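I'd been meaning to sit down with the owner of Tanguy for ages. If you live anywhere near Drernillow you know the shop: the little alterations place next to the post office, with the bell that sticks. I bring my pants there. My sister brings her pants there. So when I finally asked if I could come by and talk, I figured I'd get 15 minutes between customers. I got most of a morning and two cups of very strong tea!

She didn't want her name in here ("everybody calls me Tanguy anyway, let them"), so that's what I'll call her, too.

She started out at Buveck, back when they still had a sewing floor, doing waistbands all day. "Just waistbands," she told me. "I could do one in my sleep, and I think some nights I did." When the floor closed she bought a used Cimeck machine with her last paycheck, set it up in her mother's kitchen and put a card in the grocery store window. The machine cost her 700 dollars, and she still uses it for hems (she patted it when she said so).

I asked what people bring in most. Zippers, it seems. Zippers and more zippers. "They come in and say the coat is ruined. The coat is fine! It needs a slider. I fix it while they stand there and they look at me like I'm a surgeon." She charges four dollars for that and won't hear about raising it.

What she does turn away is anything she thinks you'll never wear. I laughed, but she was serious. "If you tell me you'll wear it when you lose the weight, I give it back to you. Come see me when you need it smaller. Or I let it out today and you wear it to dinner tonight." I may have had a skirt in my bag at that very moment. It stayed in the bag.

We got onto wedding dresses, which she dreads every year once April comes around. One season she took in 13 of them and swore off the whole business. Then a regular's daughter came in, and well, you know how that goes. "I say no and my hands are already pinning."

Does she ever make her own clothes? Hardly ever. The sweater she had on came from a thrift store, with the elbows patched in a color that didn't match at all. "I like to see the mend," she said. "Why hide it? I did good work there."

I asked if she'd teach me to darn a sock, and she did, right there at the counter, with a light bulb pushed down into the heel. Mine came out lumpy. She pulled it tight, looked at it for a long time and said it would hold for a winter.

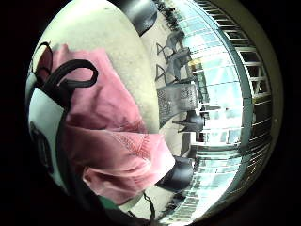
I've worn that sock three times now, and I'm going back for the other one. She says to bring wool yarn next time and leave the cheap stuff at home.

Related
Where to find wool yarn without driving an hour
The bakery on the hill is open Mondays again
My winter coat, year nine

Contact | Copyright 2026 | Back to top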